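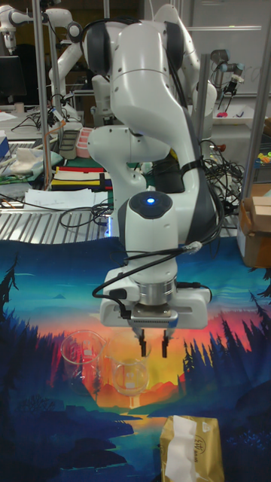
Figure 1. Two glass beakers on the printed cloth.

How Hard Is the Water in Bormont?

I picked hard water because our kettle at home is disgusting. Seriously, the white crust in there comes off in flakes! My grandmother swears the water over in Dinska is way softer, so I wanted to see if she was right.

I collected tap water in both towns, plus a jar from the Enar (the river, upstream of the old mill), and ran a soap test on each one. You add soap a little at a time and shake until the suds stay put. Then I did it all over again with test strips – my first soap numbers were kind of a mess.

Bormont came out at 173 parts per million, so yes, hard. Dinska was way lower, and the river landed in between, which I did not expect. I think it's the limestone up by Baudry, but I only had 17 strips and used the last ones on Bormont.

If I did this again I'd sample after a big rain too. I'd also label my jars before filling them – wet tape does not stick. Grandma was right, by the way, and she has brought it up at dinner twice.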